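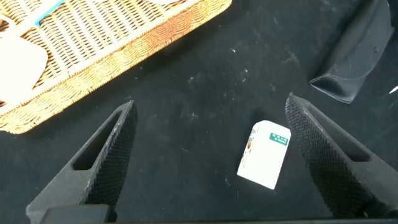
Informe de adaptación del puesto 33

Relatos > Ficción breve > Informe de adaptación del puesto 33

Tiempo de lectura: 4 minutos

Primero. De conformidad con lo acordado con la empresa Covora, la dirección de Melero comunica que el puesto 33 de la sala de devoluciones ha pasado a régimen automático. El equipo, designado en el contrato con el nombre de Puma, toma los artículos de uno en uno de la superficie negra y los deposita según su etiqueta. La persona titular del puesto, con antigüedad reconocida desde la apertura de la nave de Bositz, conserva su categoría y su horario, y pasa a ejercer funciones de acompañamiento.

Segundo. Se entiende por acompañamiento la permanencia junto al equipo durante el turno, la reposición de los artículos y la anotación de incidencias en el cuaderno correspondiente. La titular preguntó por escrito si el acompañamiento incluía hablar. Se le respondió que el contrato no lo preveía ni lo prohibía.

Tercero. En el inventario previo a la instalación figuraba una cesta de mimbre sin número de registro. El técnico de Covora solicitó su retirada. La titular alegó que en ella se habían dejado siempre las piezas dudosas, aquellas cuya etiqueta no se lee o cuyo destino no consta, y que la bandeja gris suministrada en su lugar hacía un ruido que se oía desde el muelle. Se autorizó el mantenimiento de la cesta con carácter provisional. La bandeja gris se devolvió al proveedor y figura todavía en la factura.

Cuarto. Durante las primeras semanas de noviembre el equipo procesó 639 artículos sin intervención. La titular anotó en el cuaderno 65 observaciones, número que la dirección consideró elevado y cuya revisión se encargó a esta oficina. Una parte se refería a cuestiones técnicas. Las restantes no encajaban en ninguna de las casillas del formulario. Se transcriben algunas por su interés:

«Se ha detenido delante de una pieza blanca. Yo también me habría detenido.»

«Antes, a las once, se oía la radio del puesto de al lado. Ahora el puesto de al lado es un pasillo.»

«Deja más sitio a la izquierda que a la derecha. He preguntado si se puede corregir y me han dicho que no hace falta.»

«Hoy no he tocado nada en todo el turno. Me duelen las manos igual.»

Quinto. Se convocó a la titular a una entrevista a las cuatro de la tarde, en la propia sala, para no interrumpir el servicio. Preguntada por la utilidad de las anotaciones no técnicas, manifestó que el cuaderno anterior, el que se llevaba a mano cuando en la sala trabajaba toda la cuadrilla, contenía notas del mismo género y que nunca se le había pedido justificarlas. Se solicitó el cuaderno al archivo. El archivo confirmó su existencia y también las notas: cumpleaños, una gotera, el nombre que le habían puesto a una carretilla.

Durante la entrevista el equipo quedó situado ante un artículo blanco con etiqueta verde. La titular interrumpió su declaración y pidió a quien suscribe que esperase. Esperamos los dos. 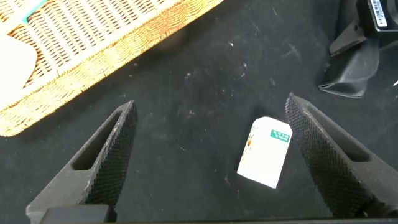 La pinza, abierta ante el artículo blanco. Sala de devoluciones, puesto 33.

Sexto. Quien suscribe debe hacer constar que no sabía qué estaba esperando. La titular explicó, en voz más baja de la que exigía la distancia, que con las etiquetas pequeñas ella solía girar la pieza hacia la luz y que le interesaba saber si el equipo acabaría haciéndolo. Consultado el técnico de Covora por teléfono, indicó que esa posibilidad no estaba contemplada, pero que podía presupuestarse.

Séptimo. A la vista de lo anterior, esta oficina propone lo siguiente:

- Que se mantenga el puesto de acompañamiento durante 2 ejercicios más.
- Que se asigne a la cesta de mimbre un número de inventario.
- Que el formulario de incidencias incorpore una casilla en blanco, de tamaño suficiente.
- Que se traslade al pasillo contiguo, si no hay inconveniente de seguridad, un aparato de radio.

Octavo. La dirección aprobó las tres primeras propuestas. La cuarta quedó pendiente de informe. La titular, notificada en su puesto, firmó el recibí, devolvió el bolígrafo y anotó la hora en el cuaderno.

Relatos recientes

- Acta de la última reunión del turno de noche
- Instrucciones para apagar la nave
- El inspector de básculas
- Solicitud de traslado a una ventana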